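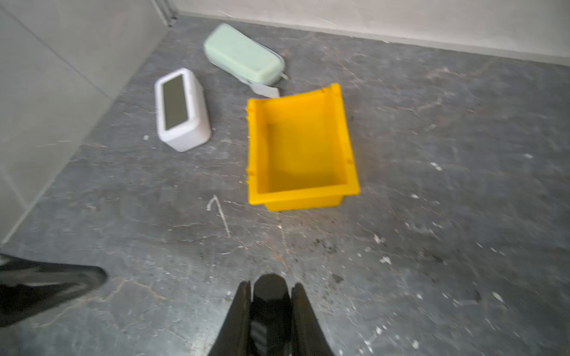

Gelber Lagerkasten zwischen den anderen Sachen auf dem Boden, Blick aus der Handgelenkkamera.

Häufige Fragen zum Vormachen in der Lernwerkstatt Jirnell

Muss ich programmieren können?
Nein! Wer einen Schraubendreher in einen Kasten legen kann, kann es auch einem Roboter zeigen. Der Rest ist Übung, und die ersten Versuche sehen bei allen etwas wacklig aus. Wer trotzdem in die Aufnahmedateien schauen will, bekommt von uns gern eine Einführung (die Skripte sind kurz und auf Deutsch kommentiert).

Was ist der Unterschied zwischen Handführen und Fernsteuern?
Beim Handführen fasst ihr den Arm direkt an und bewegt ihn durch die Aufgabe. Das fühlt sich sofort vertraut an, weil ihr den Widerstand in den Gelenken spürt. Beim Fernsteuern bewegt ihr einen zweiten, kleineren Arm, und der große macht jede Bewegung mit. Dafür braucht man ein bisschen Eingewöhnung, aber eure Hände sind dann auf keiner Aufnahme zu sehen, und beim späteren Training ist das viel wert. Die meisten fangen mit dem Handführen an und wollen nach einer Stunde gar nicht mehr vom Steuerarm weg.

Welche Aufgaben eignen sich für den Anfang?
Alles mit klarem Anfang und klarem Ende. Einen Gegenstand in einen Kasten legen, ihn wieder herausholen, einen Kasten ein Stück verschieben. Werkzeug mit griffigem, dickem Heft ist dankbar. Dünne, glatte Metallteile heben wir uns für später auf, Kabel und Stoff erst recht.

Wie viele Durchgänge brauche ich?
Mehr, als man denkt, aber sie gehen schnell. Für die Einsteigeraufgabe nehmen wir pro Person 21 Durchgänge auf. In unserer gemeinsamen Sammlung liegen inzwischen 2050, davon haben wir 2000 fürs Training freigegeben. Die übrigen sind abgebrochene Läufe, die wir aufheben, um an ihnen zu erklären, wo es hakt.

Muss jeder Durchgang gleich aussehen?
Bitte nicht! Dreht den Kasten zwischendurch, rückt ihn näher an die Wand, legt das Werkzeug einmal längs und einmal quer. Auch andere Sachen dürfen daneben liegen bleiben. Ein Modell, das immer nur dieselbe aufgeräumte Fläche gesehen hat, ist beim ersten fremden Gegenstand ratlos. Gleich bleiben sollte nur, was die Aufgabe ausmacht: das Ziel und die Reihenfolge der Schritte.

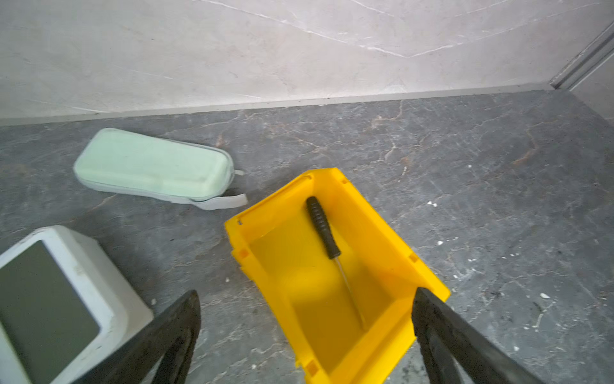

Frida Riis schrieb uns dazu, sie habe am Anfang viel zu vorsichtig gesteuert und vor jedem Zugreifen sekundenlang gezögert. Genau dieses Zögern habe der Arm später brav nachgemacht. Seitdem übe sie jede Bewegung erst ein paarmal ohne Aufnahme und drücke dann auf Start.

Wie schnell soll ich mich bewegen?
Zügig und gleichmäßig, ungefähr so, als würdet ihr jemandem über den Tisch etwas anreichen. Pausen nur dort, wo sie zur Aufgabe gehören. Kurz vor dem Greifen dürft ihr langsamer werden, das hilft dem Modell sogar, diese Stelle wiederzuerkennen.

Ich habe danebengegriffen. Löschen?
Kommt darauf an. Wenn ihr den Fehler ruhig korrigiert und die Aufgabe zu Ende bringt, behaltet den Durchgang! Solche Korrekturen sind Gold wert, denn der Roboter wird später auch danebengreifen und muss wissen, wie es weitergeht. Fällt etwas herunter und rollt aus der Reichweite, brecht ab und markiert den Lauf als unvollständig.

Warum filmt die Kamera am Handgelenk mit und nicht nur eine im Raum?
Weil der Arm sich beim Greifen gern selbst die Sicht versperrt. Von außen ist im spannenden Moment oft nur das Gehäuse zu sehen, am Handgelenk bleiben die Finger im Blick. Schaut euch eure eigenen Aufnahmen unbedingt einmal aus dieser Perspektive an, man steuert danach deutlich besser.

Können zwei Leute zusammen aufnehmen?
Ja, und wir empfehlen es sehr. Eine Person steuert, die andere legt die Gegenstände um und achtet auf den Not-Halt. Nach 2 Serien wird getauscht. Während der Aufnahme bleiben alle Hände aus dem Arbeitsbereich.

Wann darf ich sehen, was der Roboter gelernt hat?
Meistens am nächsten Werkstatttag. Das Training läuft über Nacht, und montags probieren wir die neuen Modelle gemeinsam aus. Kommt vorbei, auch wenn ihr selbst nichts aufgenommen habt!

An wen wende ich mich bei Problemen mit dem Steuerarm?
An Harpreet Kennedy, am besten direkt in der Werkstatt. Wenn ein Gelenk ruckelt oder der große Arm verzögert folgt, bitte nicht weiter aufnehmen und die Nummer des letzten guten Durchgangs notieren.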